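Subject: Re: [selden-repair] Kiston tower, paste and memory questions
3 min read

On an afternoon in August, someone on the list wrote:

> I have one of the old Kiston towers on the bench and the heat
> spreader is covered in dried-up paste. Do I have to pull the
> processor to clean it or can I do it in the socket? Also there
> are memory slots on both sides of the socket and I can't tell
> which ones to fill first. Fans go to full speed a minute after
> power on.

Quick answer before I head out – clean it in the socket. Leave the bracket closed, both levers down. Lint-free cloth, a little alcohol on the cloth and not on the chip, wipe from the outside in so you dont push old paste over the edge. Mine had that pinkish brown smear all over the silver. Two or three passes usually does it. 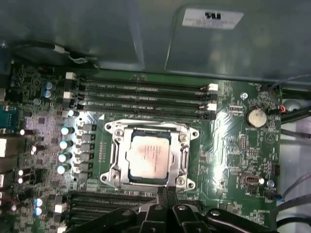
If it's really caked on, let the damp cloth sit there a minute and go again. No scraping, no screwdriver tips. The plastic card trick is fine if you're gentle.

Memory – fill the slots the manual says first, matched pairs, same on both sides of the socket. There's a scan of the manual in the Loltel folder, page 6. Don't trust the latch colors, I did that once and spent an evening on beep codes.

If you do end up taking the processor out, have somewhere to put it BEFORE you open the bracket. A shallow pocket or tray, chip flat, silver side up. Not the bench, not the foam from some other box. And lay the case on its side, you want the board flat for this, I've seen people try it standing up and it's a good way to bend pins.
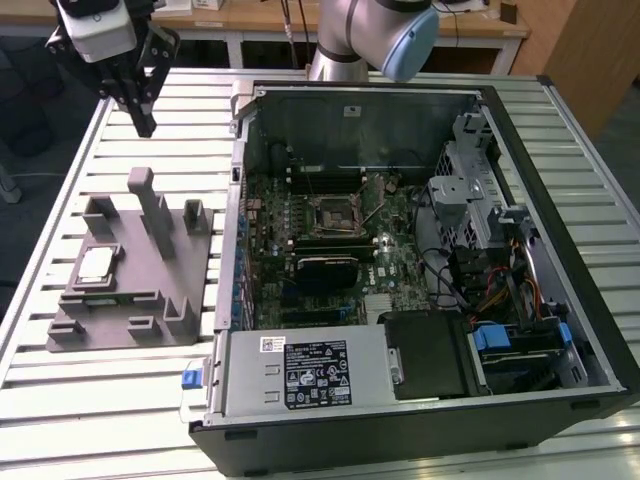
Pins in the socket are the thing to worry about. Nothing goes in there, no cloth, no air can up close. Look across them with a flashlight, any odd reflection is probly a bent one. Set the chip straight down, no sliding, then the bracket, then levers.

Fans at full speed could just be the paste but check the Karaki cooler is plugged in to the right header too. Unplug at the wall first obviously. I've got the 500 watt supply out of a dead one if yours turns out bad, just pay postage.

Will look at the rest of your list tonight, after 6.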